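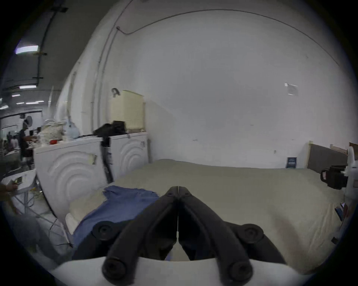 Two jaws, one bed and a crumpled blue cloth, with the washing machines alongside.

How to find out whether a machine could do your bedroom chores yet

I get asked this at nearly every talk I give in Drilville, usually by someone who has just finished changing a double bed and would very much like never to do it again. My usual answer is a bit woolly (some of it, slowly, on a good day), so I've written up the way I test a chore at home, and you can try it on your own bed and laundry without buying a robot at all.

What you need

A pair of long kitchen tongs, one in each hand if you have two, a small cloth, a sheet or duvet cover, and an hour when no one else wants the bedroom. If you can borrow a proper hand-held gripper, so much the better, but tongs will teach you most of it.

Step 1. Choose one small job

"Do the laundry" is really a long string of jobs that we've all stopped noticing. Pick a single piece of it, such as lifting a cloth off the bed and dropping it into a basket. Write down where the cloth starts and where it should finish, and what would count as a fail. Be strict with yourself! A cloth hanging half out of the basket is a fail in my book.

Step 2. Do it with the tongs

Keep your fingers out of it altogether, including the little tuck you'll want to give at the end. Go slowly and notice where you squeeze. Picking up a bunched cloth is quite easy, as there's always a fold to pinch, and this is the sort of thing I'd trust an arm with today. Smoothing a flat sheet is another matter, and you'll find the tongs skating about over it with nothing to hold.

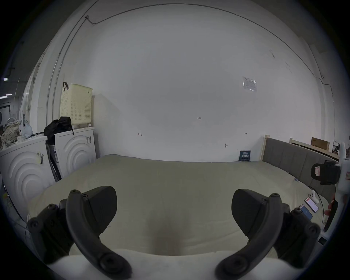
One reader wrote in after the first version of this page to say that picking things up had never been the trouble in her house, and that she'd want to see a machine get a fitted sheet over the last corner before she parted with a penny. She had tried it with tongs herself, and the opposite corner pinged off both times.

I think she's right, and corners deserve a step of their own.

Step 3. Try the corner

Hold the mattress corner up with one pair of tongs and pull the sheet over it with the other. You need strength in one hand and a light touch in the other, both at once, and you have to feel when the elastic has caught. The Kunex arm I tried in August could manage the pull well enough, but it carried on pulling.

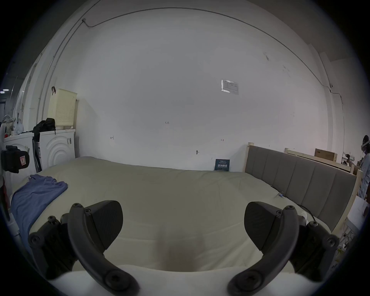 Fingertips over a wrinkled comforter, with the blue cloth hanging down at the near left.

Step 4. Change something and go again

Move the cloth, ruffle the cover, shift the basket a hand's width. You'll adjust without thinking, whereas a machine has to have learnt it from somewhere. The Sheehan project asks for 1000 recorded goes at a single chore before it will even start training, and after an evening of ruffling and re-ruffling the same duvet I no longer think that's excessive.

Step 5. Leave the clutter in

Run the last few tries with the bed as you'd find it on an ordinary morning, chargers and all. Decide beforehand what the machine should do about a phone: move it, work round it, or stop and ask. I'd choose stop and ask, though Aneo's booklet prefers working round, and we've had some friendly letters about it.

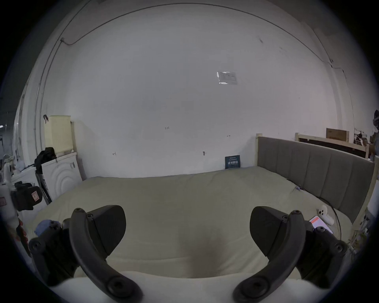
Game controller and phone on the duvet, up near the headboard.

Reading your results

If the tongs managed the job nearly every time, even with things moved about, a present-day arm may well manage it too, so long as you don't mind waiting. If you kept wanting a third hand, leave that chore with the humans for now. On my own list, cloths into the basket are a yes, straightening a duvet is a maybe, and the fitted sheet is a firm no. Pillowcases I haven't tested properly, and I'll add them when I have.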